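Zirkell 4, reviewed by someone who has to ship with it

Zirkell is a retargeting plug-in. You feed it a walk made for one character and it hands you the same walk on another, ideally one with different legs. Version 4 came out in June and I've been using it on Mikcombe, a game about a goose and a bailiff, which is a fair test of anybody's bone mapping.

Setup is better than it was. The old version made you pair every joint by hand, like seating a wedding. The new one guesses from the names, and got most of my bailiff right first time. The goose it took for a man with a very long spine — I've seen worse guesses from paid staff.

Batch mode is the reason to buy. I pointed it at 491 clips before lunch and came back to 86 warnings, nearly all of them about feet sliding. The foot lock fixes that if you turn the blend down. Left at its default, everybody walks as if the floor owes them money.
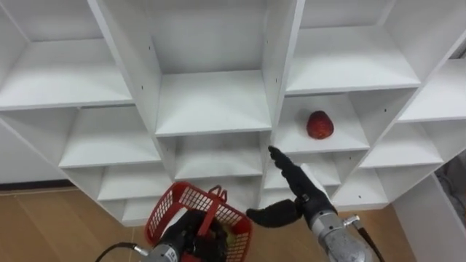 Rhydian Eynon wrote in to say that I'm being too kind about the foot lock, which falls over on stairs, and that he went back to Geagea after losing an evening to one staircase. Fair enough. Mikcombe is flat, by design and now by necessity.

My own grumbles are smaller. Additive clips import against the wrong base pose unless you tick a box two menus down, and undo forgets your twist bones. The manual covers neither, though it has a whole chapter on colour themes.

Worth the money if you have a lot of clips and few stairs.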